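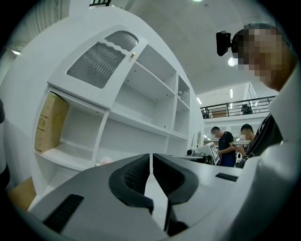
Vandana Katiyar has lived in Sweden long enough to hold a permanent residence permit, a driver's license and a firm opinion on laundry room schedules. She moved from India to work for Björklund, a company that maintains ventilation systems, and she reads Swedish contracts without a dictionary. Strangers still speak English to her.

"The switch happens in the first two seconds," she says. "I say hello in Swedish, the person looks up, and the reply comes in English. My accent has not been heard yet. I have said one word."

For a while she kept a record of this. The record was a spreadsheet with one row per conversation in shops, banks, clinics and on public transportation. She stopped at 483 rows. Each row had the place, the time of day, who spoke first and which language the other person used in reply. Phone calls went on a separate sheet.

"On the phone I get Swedish nearly every time. They hear the accent and they carry on. In person it depends on the counter. The pharmacy was good. Coffee shops were bad."

She is careful about what the numbers can show. The places were the ones she happened to visit, and she was the only person writing anything down. A colleague at Björklund asked to see the results and suggested a minimum of 1000 rows. She told him he was free to collect the rest.

Her method for keeping a conversation in Swedish is simple. She continues in Swedish and doesn't comment on the change. Most people come back after two or three sentences. Some don't, and then the two languages run side by side until the receipt is printed.

"It works fine as communication. Both sides understand 100 percent. It is only tiring."

The question that usually follows is where she is from. She used to answer with the name of the suburb where she lives, which led to a second question and sometimes a third. Now she gives the suburb and the country of birth in one sentence. It saves time – her words – and she can get back to asking about the price of tiles.

Visits to India bring a different set of errors. Relatives assume she is cold all year. In July, with the apartment at 29 degrees and no air conditioning, her aunt called to ask whether the roads were open. Shopkeepers in her home town have started quoting her higher prices, and she puts that down to her shoes.

Before Sweden she spent eight months in England, working for a firm called Skirkley. Few people there asked where she came from, she says, but several asked whether she was finding the food too plain. She was living mostly on toast.

Katiyar doesn't describe any of this as hostile. She separates the people who switch to English to be helpful from those who switch to be finished sooner, and says the first group is larger. What she objects to is the praise.

"They say, your Swedish is very good. I had asked for a bag."

She has started learning Finnish in the evenings, from a used textbook. She is on chapter 8. So far she has tried it on one person, a ferry employee, who answered in Swedish. She entered it on a new sheet.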